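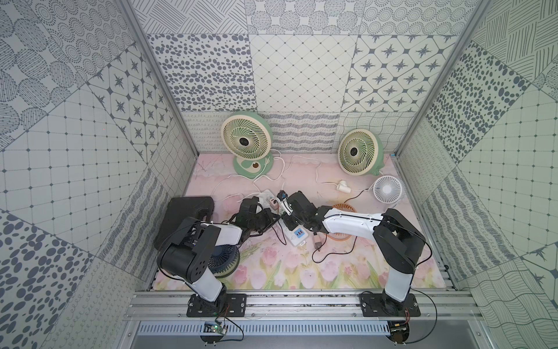 Plug task on the two-arm cell, pink mat down, fans along the back.

Posted February 4, 2022

I have had three emails asking why the plug insertion numbers disappeared from the status page in November and came back lower. The short version is that the right arm could stop under load with its gripper closed on a plug, the software reported this as a completed insertion, and I had been publishing those reports as results. The long version follows, mostly so I can link to it.

The cell is the one in the Vunstead workshop. Two small arms bolt to a common front rail and share a work area enclosed on three sides. The task is household wiring: pick up a plug, bring it to a power strip, push it in, let go. The left arm steadies the strip if needed and the right arm does most of the inserting. Control runs on Dudo, which is my own code and has the faults you would expect of that. Motion planning is a layer on top called Anghel, also mine, older, and better tested.

An insertion has four phases in Dudo: approach, contact, push, release. Push ends on one of two conditions. Either the gripper has traveled the expected depth past first contact, or the motor current has held above a threshold for long enough that the plug must be bottomed out. The second condition exists because depth alone is unreliable. Plugs slip in the fingers, and strips move on the mat.

The current threshold was where the trouble sat. Any obstruction that resists hard enough looks the same as a seated plug. A blade on the plastic between two slots resists very well. So does a finger resting on the face of the strip beside the plug. In both cases current goes up, stays up, and the state machine moves on with a success flag.

By itself that gives false positives, a bookkeeping problem. The safety problem was in the next step. On a success flag, Dudo dropped the arm from position control to a hold mode before opening the fingers. If the bus was busy, the open command could time out. The retry logic then checked whether the insertion had succeeded, found that it had, and did nothing. The arm stayed where it was, pushing into the strip at the hold current, with the fingers closed and no fault raised.

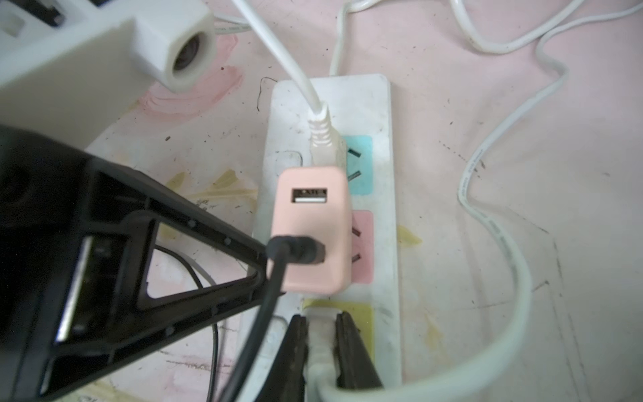
The log entry that finally made this clear was run 726. The operator console said idle. The right arm was drawing steady current and the gripper joint was well above its normal resting temperature, with a logged hold of 1375 seconds. I had been at the other bench and heard nothing, because a stalled arm of this size makes very little noise. I noticed when I reached in to move a cable and the forearm was stiffer than an idle arm should be.

I want to be plain about that last part. I put my hand inside the enclosure on the strength of a console message. The strip was not energized, which is the rule here and was followed. But the arm was under torque, and if the plug had slipped off the plastic it would have moved with my hand near the fingers. It did not, and I got no more than a bad afternoon out of it. The procedure now says cut motor power at the rail first, then reach in. The procedure said that before as well. I had stopped doing it for short interventions.

Going back through the logs took most of a week. I had 100 archived runs with wrist video good enough to judge by eye, and Dudo had flagged 92 of those as successful. I am not going to publish a corrected rate from that set. In too many of the clips the fingers hide the gap between the plug body and the socket face, and I would be guessing. What I can say is that the old figure was too high, and that the errors were concentrated in attempts where the gripper came in slightly rotated relative to the slots.

Changes made since:

The current condition no longer ends the push phase alone. It has to agree with depth, within a tolerance measured per plug type. If the two disagree, the attempt is marked as a failure and the arm backs off.

Hold mode has a hard time limit, enforced on the controller board and not in Dudo. When it expires, the joint goes slack and a fault is latched. Clearing it takes a person at the console.

The gripper open command is now confirmed by reading back finger position. Previously I confirmed that the command had been sent, which confirms very little.

Idle on the console now means measured current below a floor on every joint. Until this change it meant that no task was queued. These are different statements and I had been reading one as the other since the Arkirville demo, when the console was first put together in a hurry.

After release, the arm does a light tug on the plug body. A seated plug resists and a perched one comes away. This adds time to each attempt and occasionally pulls out a plug that was fine, so the threshold still needs work. Plugs with a ribbed body are easier to grip for this than smooth ones, and the smooth ones account for most of the bad tugs so far.

One thing I tried and dropped was torque sensing at the wrist from the existing motor data. The gearing on these arms has enough friction that small side loads vanish into it. A real force sensor would settle the matter, but it would also put weight at the end of an arm that is already near its payload limit with a plug and a trailing cable. The cable is the larger part of that load, and it varies with how the cable happens to lie on the mat. I have no model for it. For now I shake the cables out between runs and write down when I forget.

The status page has the new numbers with the rule used to score them. Old numbers are struck through and left in place. The Anghel side needed no changes, though I have added the finger position readback to its trace output, so old trace parsers will need one extra column.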